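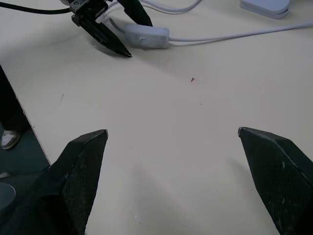 Figure 3.1 A cream-colored work surface with faint smudges, small marks and one reddish-brown speck.

Chapter 3
Work Surfaces: Condition, Marks and Cleaning

3.1 Scope of the chapter

A work surface supports the parts, limits how they slide and gives a plain background against which they can be seen. Chapter 2 treated the table as a structure, with loads carried through the top to the legs. The present chapter deals only with the upper face. It covers finish, color, surface marks and the inspection routine used before a task begins.

3.2 Terms

A mark is any local change in the appearance of a surface. Marks are divided into deposits, which lie on the finish, and defects, which lie in it. Smudges, dust and crumbs are deposits. Scratches, dents and stains that have entered the finish are defects. The two groups cannot always be separated by eye. The short gray line in the left part of the tabletop in Figure 3.1 resembles a scratch, but a pencil line can have the same appearance. A wipe test (Section 3.5) is required before such a mark is classified.

3.3 Color and contrast

Pale finishes show dark deposits clearly. The speck in Figure 3.1 is tiny, yet it is easily found against the off-white top. Pale deposits on the same finish are harder to detect and may be missed under overhead light. Shadow also lowers contrast. In the figure, the lower center of the tabletop is darker than its surroundings, and an inspector should not record a soft-edged area of this type as a stain until the light has been moved.

3.4 The inspection grid

The Westetti method, used in the exercises, divides the top into 8 equal fields. Each field is viewed for 30 seconds, first from directly overhead and then at an angle of 20 degrees to the surface. Low viewing angles reveal dents and raised residue. Results are entered on the Miltik sheet, one line per mark, with the field number, color, greatest length and provisional class.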